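Got to the Gurnis book and hobby fair at 9 on Saturday and paid 3 dollars at the door. The collectors' hall had 14 tables, mostly boxed fantasy hardbacks and signed first printings.
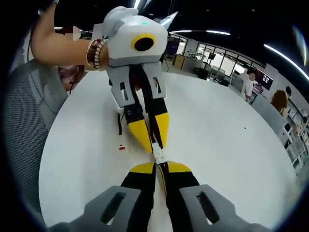

Two grippers at the white table.

Yakubu Nwosu had a full Tamiru set, numbered, still in its shrink wrap. He wouldn't split it.
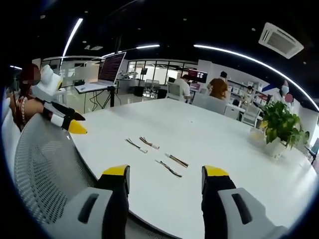

Shiyu Fu, at the Julum stand, had loose volumes with faded spines at 7 dollars each. I bought 2 and left before lunch. Parking is behind the Cokance building.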